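Paid study participants and part-time demonstrators, household tasks project

Zillutton Research
Posted April 10, 2023
Location: Mullcombe
Contact: Hamdia Tufa, participant coordination

Zillutton is recruiting people to do ordinary chores in our lab using hand-held grippers. We are looking for 68 participants for single sessions and a small number of part-time demonstrators who will work through October. No technical background is needed for either. If you have folded laundry for a family, stocked shelves, cleared tables or packed orders, you already know the part we need.

What the project is about

We want a plain answer to a plain question: which household and shop-floor chores can a machine do today, at a quality a person would accept, and which can it not do yet? Most of what gets shown in public is one good attempt at one task. We are building a set of chores that can be attempted many times over under the same rules, by people and by machines, and scored the same way.

Our current position, from the pilot stage, is that picking up a rigid object and putting it in a bin works well enough to be useful. Anything made of cloth is much worse. Bags, lids and drawers fall in between, depending on how they are placed. Kiros Tekleab, who leads the machine side of the study, does not expect a home robot to finish a basket of laundry without help any time soon. He would like better numbers behind that opinion, and we need your hands to get them.
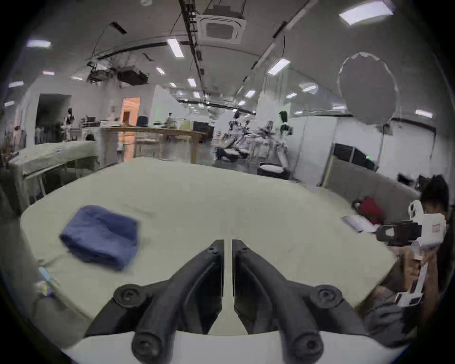
Cloth folding is the largest part of the work, with 500 of the 1000 planned recordings set aside for it. You hold a gripper by its handle and use its two fingers where you would normally use your own. A person folds a towel with ten fingers and a flat palm, and hardly looks at it. With a gripper you have two stiff jaws, so each corner has to be found, pinched and carried separately. The blue towel on the table is folded into the kind of bundle we ask for: flat, rectangular, able to be picked up in one piece. Some tasks use one gripper and some use two. Expect your first few attempts to be slow. Slow attempts are still useful to us, and you will not be asked to hurry.

The other tasks are sorting small items by type, putting items into a bag and taking them out again, wiping a table, and a set of shop tasks using the Lellia shelf unit. In the shop set you face products forward, pull items from the wrong row and refill gaps. There are 200 recordings in that set.

Single-session participants

You will come in once. A session covers a short introduction, practice time, and then three or four tasks with breaks between them. You will be paid for the full session even if you stop early. You must be 18 or older, able to stand at a table for most of the session, and able to grip a handle with at least one hand. Left-handed people are especially welcome, as we had too few in the pilot. Glasses are fine. Please wear short or close-fitting sleeves and leave bracelets and rings at home.

Part-time demonstrators

Demonstrators work two or three shifts a week and are hired as hourly employees through our staffing partner, Yimer. You will:

- carry out tasks from a written task sheet, in the order given
- reset the table between attempts so that each one starts the same way
- mark each attempt as complete, partly complete or failed
- report a loose screw, a sticking jaw or a dead battery before the next attempt
- help first-time participants get used to the grippers

The work is repetitive. You may fold the same towel for most of a morning. People who have done well at it so far came from hotel housekeeping, warehouse picking and sewing. Training is paid and takes two shifts. Adanech Degefa runs it and will also be your shift lead.

Recording and privacy

Each gripper carries a camera, and the room around you may be recorded along with your hands. Your face can appear if you are standing near someone else's table. The consent form explains how recordings are stored and who may use them. Read it before you come in, and send questions to Deirdre Mulcahy, who handles consent and data requests. You can ask for your recordings to be removed.

How to apply

Write to Hamdia Tufa through the contact form on this site. Say which role you want, which hand you write with, and the times you are usually free. For the demonstrator role, add a few lines about past work where you used your hands. A résumé is optional. Demonstrator applicants will be invited to a short paid trial with Leonie Leitner before any offer is made.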